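Fundska wants $50 for a plate, a mug and a towel

Rembridge housewares seller Fundska has opened preorders for Plunell, a place setting for one person that will cost $50 when it ships in May. The box holds a pale teal mug, a lavender plate and a beige terry-cloth towel, and that is the whole list.

The company calls Plunell "a complete breakfast table." The table is extra. So is breakfast.

Preorders stood at 1141 on Wednesday morning, according to the counter on the Fundska site. The goal is 4000, and the page says production starts only when the number is reached. It doesn't say what happens to the May date if it takes all summer to get there, and the company's press office did not answer that question by the time we posted. 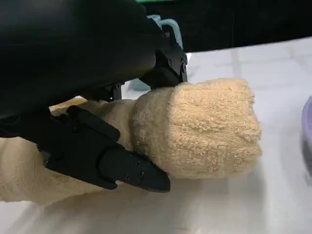
The towel is the part Fundska seems proudest of. The pitch is that it does the work of a napkin, a placemat and a dishcloth, and that it rolls up small enough to keep in a drawer. Most hand towels will do the same if you roll them. Fundska has not listed the finished size or the weight of the fabric, two things you would want to know before wiping your mouth and your counter with the same cloth.

The plate is round, with a raised rim, and comes in the one color. Fundska says the rim keeps crumbs off the table, which would be more useful to know if it also gave the width of the plate. A long roll takes up a lot of room on a dish like that, and the site promises space for "any breakfast bread." That covers a lot of bread.
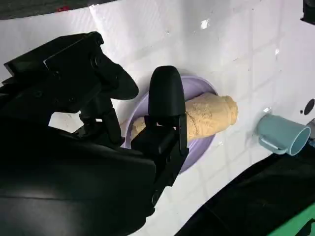
Who is making it

Manufacturing goes to Brabec, which also handled Fundska's stacking bowls. Those were announced for the fall and reached the first buyers in February. Fundska's page for Plunell mentions the bowls twice as a success and leaves out the delay.

Preorder customers pay in full on the day they sign up. Refunds are available until production begins, minus a handling fee that appears in the terms and nowhere on the main page.
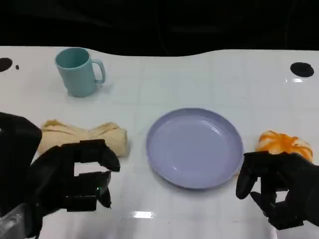
Color is where the set makes its best case. Teal next to lavender looks good on a white table, and the beige towel stays out of the way. If you eat alone most mornings and would like your dishes to look as if they were picked on purpose, you may find that worth paying for. You could also put together something close from the open stock at any big store, and take it home the same day.
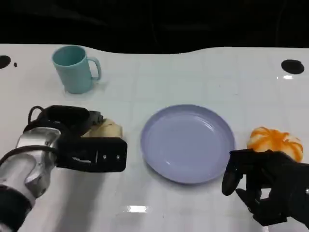

Replacement pieces are a bigger worry. Fundska sells Plunell only as a set, with no plan yet to offer the mug or plate by itself. Break or lose one and the choice is another $50 or a mismatched table. The company says single items are "under review."

Preorders stay open until the goal is met. Shipping is free inside Rembridge, and rates for everyone else have not been posted.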